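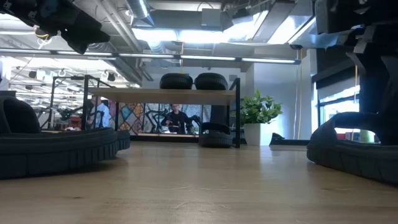
Open-frame shelf

An open-frame shelf (also workroom shelf, through-shelf, or in my part of the world simply "the rack") is a piece of furniture made of a metal frame, usually black, with one or more boards laid across it and no back or sides. It's a close relation of the bookcase and the garage rack and sits somewhere between the two. I've been writing the furniture entries for the Skaramance for a good while now, and I get more letters about this one than about wardrobes, so this time I've given it a bit more room.

Form

The usual pattern is four uprights, a rail front and back, and a board on top. Some have a proper lower board, others only a bottom rail, and with plenty of them the floor does the job of the lowest shelf. The frame is square steel tube or folded angle. The board can be solid timber, ply or faced chipboard, and pale finishes have been the fashion for years (my own is birch, and it shows every single coffee ring). Heights vary such a lot that I've stopped trying to give a standard one.

What makes it an open-frame shelf is that you can see through it. Put one in the middle of a big room and it divides the space without darkening it, which a bookcase will never do. I think this is why they've spread so quickly through studios, shared workshops and converted factory floors, places with bare ceilings and big windows where a solid cupboard looks like it's been left behind by the removal men.

What goes on it

Almost anything, but it's at its best with heavy, round or awkward things that hate drawers. Tyres and small wheels are the classic load. Laid flat they stay where they're put, they don't need a box, and a pair side by side will fill a short shelf very neatly. Stood on their treads they need something to lean on or they'll be across the room by lunchtime - I speak from experience here!

The general rule for loading is heavy things low, light things high, and everybody I know breaks it. The top board is at a handy height and so it gets whatever you had in your arms. If the frame is fixed to a wall this does no great harm. If it's standing free in the middle of the floor, do please put the weight at the bottom.
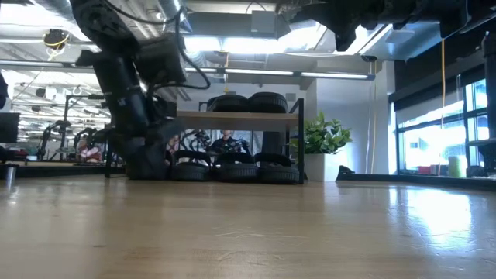 Skaramance, vol. 9, p. 184

The floor level

Old hands argue over whether the space under the bottom shelf counts as storage. I say it does. With black wheels on the wooden shelf and more in a row on the floor beneath, a frame like this one holds a fair old collection and you can still see the rest of the room through the gap. The trouble is sweeping. Anything with a tread picks up fluff, and rubber can mark a pale floor if it sits in one place for months, so a strip of card or an offcut of lino underneath is well worth having.

Light and sun

Boards near big windows change colour. Pine goes orange, oak goes a sort of honey, and birch yellows so slowly that you only notice when you move something and find its outline. Turn the board end for end every so often and it'll even out. Rubber doesn't care for strong sun either, so keep tyres to the shadier side if you've the choice. Shiny table tops in the same sort of room throw a terrible glare on a bright afternoon, and a matt oil cures that better than any blind. I use Zeng, which smells of lemons and takes a night to dry.

Companions

A big leafy plant in a square white pot is seen next to these shelves so often that I've half a mind to list it as part of the furniture. It softens the black uprights, and it stops people cutting the corner with a trolley. Stand it on a saucer, and water it with a small can so you don't splash the feet of the frame - cheap steel rusts from the bottom up.

Makes

The Plutex frame is the one most people in Britain seem to end up with. It bolts together with one spanner, and the older ones have a threaded foot for wobbly floors, a lovely thing that was dropped from the later pattern. The Suvik is welded, so it arrives in one piece and won't go up a narrow staircase (measure first, I beg you). My own Suvik has had 20 wheelbarrow tyres on it since July and hasn't sagged.

Care

Nip up the bolts after the first week and then once a year. Wipe the frame with a barely damp cloth. If a board bows, flip it over and load it lightly for a while, and most will come back. Scratches in the black finish can be touched in with stove paint, two thin coats.

See also: Bench; Garage rack; Plant stand; Room divider; Trestle; Tyre, storage of.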